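Count the Resets: Notes from an Open Day

July 13, 2024

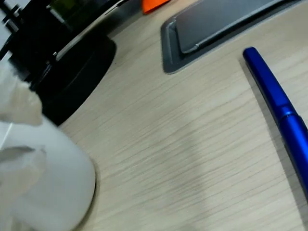 What the demonstration measured

Tiltora opened its Hawthorne lab to visitors and ran its desk-tidying arm, Tulus, for 22 minutes. The task was ordinary desk clutter: a pen, tissues, a tray. The handout gave one figure, 24 successful picks.

I don't dispute the figure. My objection is that it was printed without the number of attempts or the number of operator resets. A pick rate with no denominator can't be compared with anything, including the same arm last November.

Speed was discussed at length. A person clears a desk faster, and that is fine if the arm works unattended. Whether it does is the question a buyer has to answer, and the handout skipped it.

What should be posted

Put a sheet by the bench with attempts, resets and the longest run without help. Our own bench log at Funder has 400 attempts on one page, 210 of them failures. It is an ugly page, and it has been more useful to us than any demo we have given.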